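Narance-Tri -- fiche du jeu de données 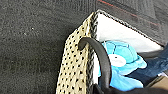 Panier tressé sur moquette : peluche bleue, denim, intérieur blanc.

Contenu : 351 épisodes de rangement et de tri d'objets en panier, 15 images par seconde, durée jusqu'à 56 s par épisode.

Site : atelier de retours Corneck. Le tri au sol passe au bras ; les opérateurs gardent le contrôle qualité et la reprise des échecs. Postes maintenus, port de charges réduit, surveillance d'écran en hausse -- point encore discuté avec les équipes.

Limites : éclairage intérieur seulement, textiles souples sous-annotés.

Contact : Harish Gautam, Semwal.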